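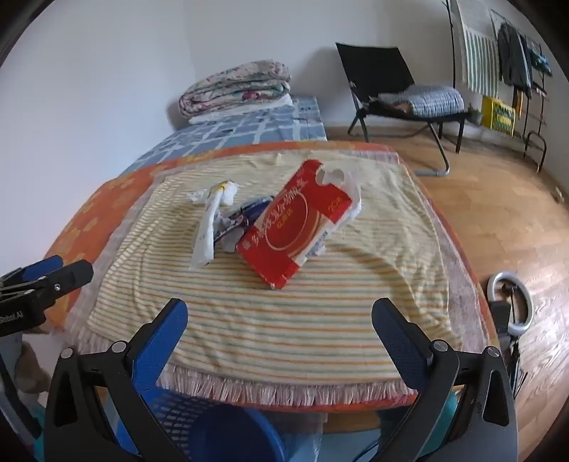
Section 4: Clearing and resetting the room between stays

This section covers the small furnished rooms on the Drilleck and Stomwood floors. It assumes you have already read Section 3 (Keys, meters and the linen store). Work in the order given. A single room with ordinary mess fits in the morning slot; a room with food waste on the bedding may need the afternoon slot as well.

4.1 Before you start

You will need:

Two trash bags, one for general waste and one for cardboard
A small zip bag for loose personal items
A soft brush
A damp cloth and a dry cloth
The room card from the hook by the linen store

1. Check the room number on the card against the door. Room 363 and the storage room next to it share a key pattern, and people have opened the wrong one.

2. Open the window if the weather allows.

3. Look over the floor. Move any cables to the wall side so you don't trip while carrying bedding.

Note: Leave the furniture where it is for now. Folding chairs, drying racks and coat stands are put back in position in 4.5, after the floor is done.

4.2 Collecting small trash

Most of what you pick up will be snack packaging: boxes, plastic wrappers, sachets and torn-off strips. It tends to gather in a pile on whichever cloth or blanket is nearest.

1. Start with the largest pieces. Take out cardboard boxes first and look inside each one. Guests sometimes put coins or earrings in an empty box.

2. Flatten the box and put it in the cardboard bag. If the inside is greasy, it goes in general waste.

3. Pick up crumpled wrappers one at a time. Don't scoop the whole pile together with your hands. Small items hide under the wrappers, and crumbs get pushed into the weave of the cloth.

4. Hold each wrapper with the open end up until it is over the bag.

5. Leave thin strips and clear plastic until last. They are hard to see on cream or striped fabric. Run a flat hand lightly over the surface and you will feel the ones you missed.

Caution: Unopened sachets may contain moisture absorber, seasoning or a cosmetic sample. Do not open one to find out. If the print can't be read, treat it as general waste and keep it away from food.
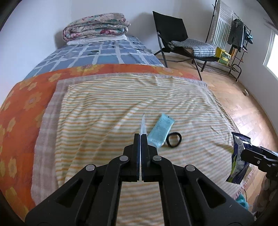 6. Check along the fringe of any blanket or table cloth. Strips and torn corners catch in the threads and come loose later in the wash.

7. Hair ties, clips, buttons and charging cables are not trash. Put them in the zip bag, write the room number on it, and hand it in with the card. A hair tie costs next to nothing, but we get asked about them more than anything else, and the rule is the same for all personal items.

8. Soft toys count as personal items even when they look worn. They go on the shelf in the linen store with a label, never in a trash bag.

Note: Found items are held for 12 weeks. After that, Narendra Bisht decides what is passed on and what is thrown out. Please don't make that decision yourself.

4.3 Cloths and covers

Many rooms have more than one layer on the table or bed. Take them off separately and keep them separate.

1. Lift the top cloth by its four corners so that the crumbs stay in the middle. Carry it to the bag and shake it gently there – not out of the window.

2. Slide out any plastic sheet between the layers. Wipe both sides with the damp cloth, then the dry one, and roll it. Folding leaves white crease lines that don't come out, and lace edging on these sheets tears at a fold.

3. Lift the bottom cloth or spread last. Check it for stains while it is still flat.

4. Sort the pieces into the laundry sacks:

Striped and fringed pieces: cool wash, in a net
Bright printed cotton (orange, red): cool wash, on its own for the first three washes
Checked mattress covers: warm wash
Quilts: do not wash unless marked; air them and refold
Plain white sheets: hot wash

Caution: Orange prints bleed. One of the older spreads turned a full load of white sheets pale peach in April. If you are not sure how many times a piece has been washed, wash it alone.

5. Brush the bare surface toward you, into the dry cloth. Don't use the damp cloth on a mattress.

4.4 Making up the bed

1. Lay the mattress cover with the seam facing down. Pull the corners until the checks run straight along the edge. If they slant, the cover is on the wrong way around.

2. Put the sheet on, or leave it folded at the wall end if the room is being held empty. The card will say "make up" or "fold."

3. For "fold," set the sheet down first and the folded quilt on top of it, against the wall. The quilt should be no wider than the sheet under it.

4. For "make up," spread the printed cover over the whole bed, then place the striped blanket on it with the fringe at the foot. Some of the printed cover should show on both sides.

5. Smooth out the wrinkles from the middle outward. Deep folds in the blanket usually mean something is still under it, so lift it and check.

Note: Striped blankets and striped table cloths look alike once folded. Check the label before you put one away. Blanket labels read 77 and table cloth labels read 2574. If there is no label, put the piece in the Pathak basket and it will be measured.

4.5 Floor, chairs and drying rack

1. Sweep parquet floors along the grain. Use a well-wrung cloth for marks.

2. Empty basins in the bathroom, dry them and stand them on edge under the table. Don't stack anything in them.

3. Wipe mesh chair backs with the damp cloth from both sides. Crumbs sit in the holes and the dry cloth won't shift them.

4. Shake out loose seat cushions and turn them over. On folding chairs, check that the frame has locked open before putting the cushion back.

5. Leave a guest's clothes and towels on the drying rack if the stay is continuing. If the guest has checked out, fold them, bag them and treat them as found items (4.2, step 7).

6. Move boxes out from under the rack so nothing drips on them.

Caution: Coat stands tip when all the weight is on one side. Spread the coats around before you move the stand, and hold it by the pole.

4.6 Finishing

1. Tie both trash bags and take them down. Cardboard goes in the Dula bin by the back stairs.

2. Close the window and turn off the light.

3. Tick each line on the room card, add the zip bag if there is one, and return both to the hook.

4. Write any damage on the back of the card – torn lace, loose fringe, a chair that won't lock. Write it down even if you think it was there before.

If a room can't be finished in its slot, leave the card on the inside door handle and write the number of the last step you completed. The next person starts from there. Missing linen is covered in Section 5.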